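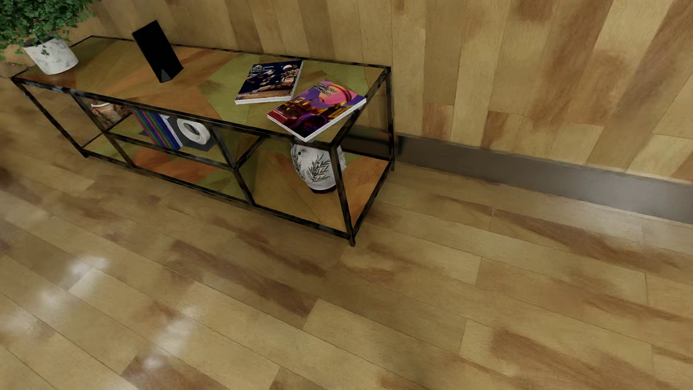 ## Friday, April 27, 2018

I have put off writing for so many weeks that the pen felt like somebody else's, but tonight the house is quiet and I have a pot of mint tea beside me and no excuse left. The letter from my aunt's friend Signe Myklebust came on Monday, four pages, both sides, in that upright handwriting of hers that looks as though it was done with a ruler. She wants me to finish the family recipe book. She has wanted this since February, when I foolishly mentioned the shoebox on the telephone, and she has now decided that I am to have it done by the fall so that she can give copies to all her nieces.

So the shoebox came down from the closet after supper. I had forgotten how much was in there! Index cards, backs of envelopes, a church bulletin with a fish stew written around the hymn numbers, and one recipe on a paint chip (the color was called Harvest Squash, and the recipe was for squash, so I suppose someone was pleased with herself). Mother never threw out a recipe and she never finished writing one down either. Half of them stop at "bake." Bake how long, Mother? In what?

I spent an hour just on the almond cake. There are three versions, and I am nearly certain the oldest is Grandmother's, from when they lived in Perville, on account of the butter being measured by the size of an egg. The second is Mother's and has orange in it. The third is in my own handwriting from when I was maybe twelve, and I have spelled almond with two l's all the way down, with great confidence. I think I will put in all three, one after the other, and leave my spelling as it was. Signe will write to me about it.

Then of course I wanted cake. There were no almonds in the house, so I had toast with the last of the plum jam, standing up, and looked at the geraniums on the sill, which want repotting, and went back to the table.

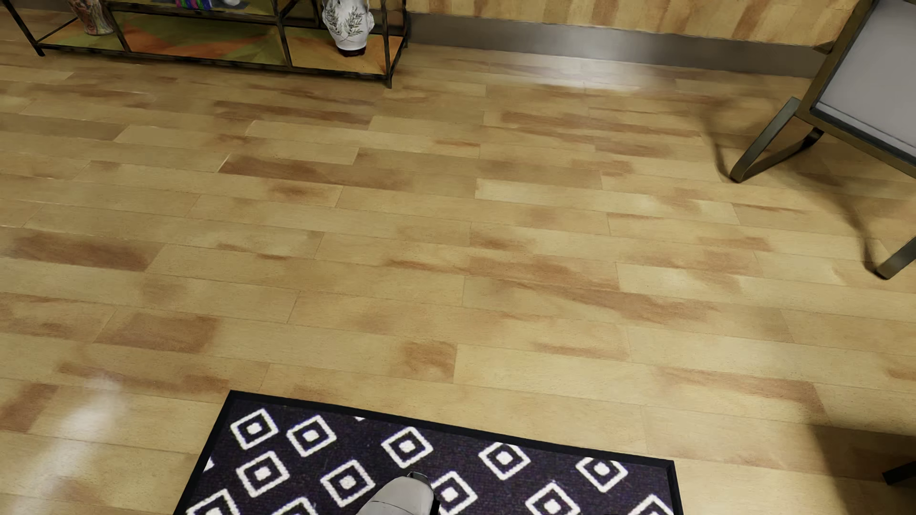
## Later, after a walk around the block

Calum Drummond was out with his dog, and we stood at his gate for a good long while. He has had his knee done and is walking on it very nicely, better than he was at Christmas. I told him about the recipe book and he said right away that I must put in the ginger biscuits, the ones I took over when his wife was ill. I had not thought of those as a family recipe at all, because I got them off the back of a flour bag. But he remembered them so exactly, how they were soft in the middle and had the sugar on top, that I came home and wrote the card out before I took my coat off. Somebody's family had them first, I expect.

He also asked if I would be making the lemon pickle this year, which is his way of asking if he may have a jar. He may have two.

While I was at it I made a list of people I need to ask about things, as my own memory is not to be trusted past a certain point:

- Mercedes Ayala, for the corn pudding. She and Mother traded recipes for years over the back fence, and I believe the one in the box is missing a line. It goes straight from the eggs to "and serve."
- Percy Apaza, for his father's pepper soup. I have eaten it many times and never once seen it made. He will say there is no recipe, and I will have to go and stand in the kitchen with a pencil.
- Rosalba Leone, about everything to do with yeast. My braided loaf has come out flat two years running and I am tired of telling people it is meant to be that way.
- Cousin Ruth's daughter, if I can find the right telephone number, for the story of the burned ham.

The story of the burned ham needs to go in whether there is a recipe to go with it or not. I have heard it told at every Easter of my life and it has never been the same ham twice. In Mother's telling it weighed 14 pounds and they fed it to the neighbor's pigs. In Ruth's it was quite a small ham and they ate it anyway, scraping as they went, with my grandfather saying grace over it a second time for safety. I would like to get both down on paper while there are still people around to argue with me.

I did ask the print shop what it would cost. The young woman was very kind and explained about spiral binding, which lies flat on the counter, and glued binding, which looks nicer and does not. She said most people order 100. I said I did not know that many people who could cook, and she laughed, so I told her about the hams too. Spiral, I think. A cookbook that won't stay open is no use to anybody with flour on their hands.

What I can't settle is the order. The sensible way would be soups and then meats and then sweets, like any cookbook. But I keep wanting to do it by person, with Grandmother first and then Mother and her sisters and so on down to the children, so that you would open it and find everybody in their own place, with their own bad habits. Mother's pages would be nearly all desserts. Aunt Lou would have one page with the bean salad on it, and that is exactly how she would like to be remembered, she was so proud of those beans.

I may ask Signe. I know what she'll say (soups first) but she asks good questions on the way to saying it.

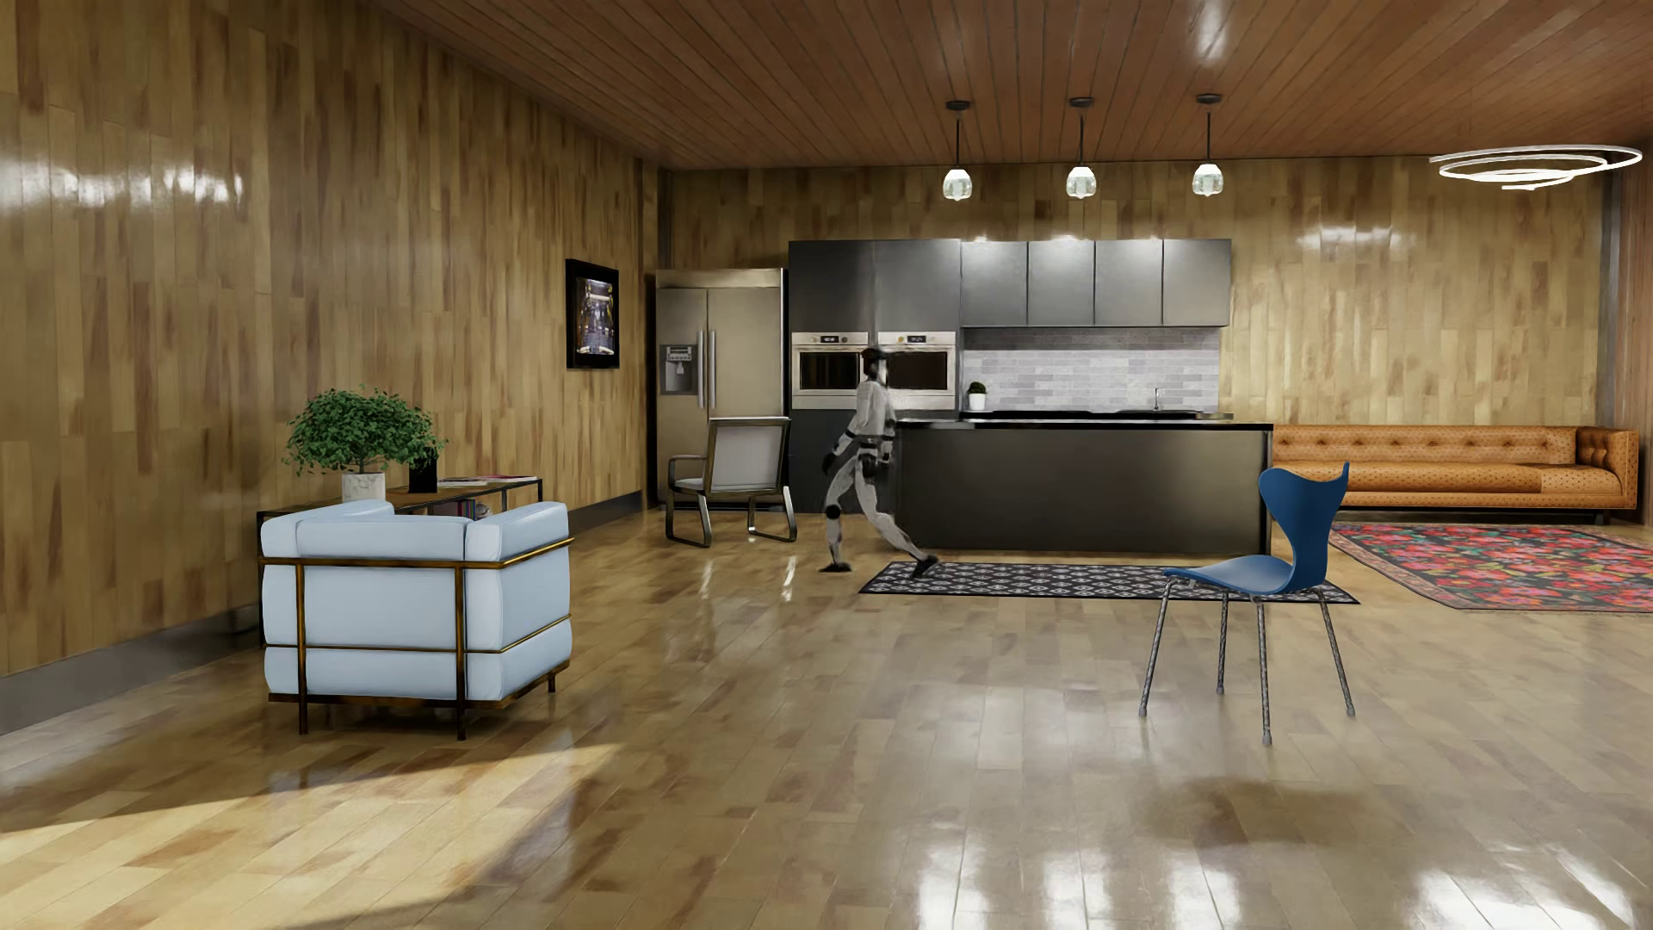 *Living room and kitchen, with the long runner by the island.*

It's past eleven now and the tea has gone cold. I have left the cards laid out on the dining table in their little heaps with a clean dish towel over them so that I can't fiddle with them any more tonight. Tomorrow I want to get to the market early for almonds and a decent orange, and try Mother's cake with the oven a bit lower than I usually have it, and write down the time on the clock when it goes in and again when it comes out. If it works I'll take half to Mercedes and see what I can find out about the pudding.

I must also remember stamps.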